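Segura Small Shop Fund
Progress report, period two
Submitted to Skillitz (program office)

Where we are

Short version: behind on the bookkeeping side, ahead on visits, money mostly fine. Longer version follows. Sorry for the notes style, the quarterly close and this report landed in the same stretch.

The fund makes small loans and gives hands-on help to family shops in Segura and out along the Turkeck road. Opticians, tailors, a key cutter, phone repair, two bakeries. Same group as last period, with one closure (the stationery shop, lease ended, loan paid off in full before they left, no loss to us).

Lending

First round fully out. Second round opened in January. Slower than planned. Two reasons: the new application form is too long, and the shops wanted to get past the holiday stock payments before taking on anything new. Form has been cut from 5 pages to 2. Applications picked up as soon as the short one went out.

Average request is smaller than we budgeted for. Most owners want enough to cover one reorder from a wholesaler, not a big refit. We think that is healthy but it does mean more paperwork per dollar lent, and the admin line will run over a bit. See Money below.

Repayments: good. Late ones are late by days, and they phone ahead. One tailor asked to move to a weekly schedule because monthly was too lumpy for him. We said yes and would like to offer that to everyone next period, if Skillitz has no objection. Need an answer on this before the new agreements get printed.

Stock and record keeping

This is the piece that slipped. Plan was to have every shop on the Kokov stock sheet by now. Not there. Bakeries took to it right away, since they already wrote down flour and sugar every morning. Retail shops are harder. Owners carry prices and reorder points in their heads, or on the goods themselves, and they don't see why they should write it all out again on a sheet.

They have a point. The sheet assumes every item has a supplier code and a name in English. Plenty of our shops label in their own language, by hand, with their own abbreviations, and it works fine for the people behind the counter. Where it breaks down is when a cousin fills in, or when we need a stock value for a loan application. So we've stopped asking people to relabel. The sheet now has a free column, "how you mark it," and the owner writes whatever goes on the box. Gujarati, Spanish, a squiggle, doesn't matter. Staff visit, copy a few lines together, leave the rest for the owner to finish. The glass cabinet with the eyeglasses is a fair sample of the hand-marked kind, blue marker on some boxes and red on others. 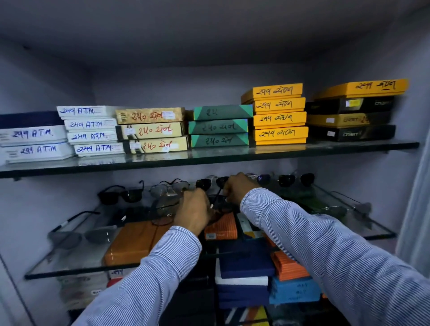 Training sessions

Evening sessions moved to 7:30 after complaints that 6:00 was still shop hours. Obvious in hindsight. Attendance better since the move. Topics so far: reading a supplier invoice, pricing with tax in, what to do when a check bounces. The invoice one was the most popular by a mile and people asked for it to be repeated, so it will be.

The session on online selling did not go well. Too general, and the presenter talked mostly about big stores. Half the room left at the coffee break. We will not rebook. If there's a second try it should be one owner showing the others how they do it on a phone, and keep it to under an hour.

Handouts: printed around 300, translated into two languages besides English. The Spanish version had a mistake in the tax table (wrong line carried down). Corrected copies have gone out and the old ones were collected where we could. Gujarati version was checked by an owner before printing, which is what we should have done with both.

Turkeck road shops

Harder to reach. Bus cuts mean a visit takes most of a day. We have been doubling up, lending paperwork and stock sheet in the same trip, and it makes for a long sit-down for the owner who is also serving customers the whole time. Would rather do shorter visits more often. That needs mileage money we don't have in this budget. Asking for it in the next one.

Roadworks outside the parade are still going on. Takings down for everyone on that side, by their own account. City says finished by summer. We gave a payment holiday to the shops that asked for one, within the limits in the agreement.

Money

Lending pot: on plan. Training: under, because of the cancelled follow-up to the online session. Admin: over, for the reason given above. Would like to move the training underspend across to cover it, no new money requested. Spreadsheet attached seperately, the tab marked "revised" is the right one, ignore the first tab.

Next period

Finish the stock sheets in the retail shops, new format. Repeat the invoice session. Print agreements with the weekly option once we hear from you. Start on the renewal application, draft to Skillitz well before the deadline this time. Look into whether Kokov will let us add the extra column to their standard sheet, so that we arent pasting it in by hand for every shop.

Decisions needed from you

Weekly repayment option, yes or no.
Moving training underspend to admin.
Whether the next report can be by phone plus a one page summary. Would save us a good few days.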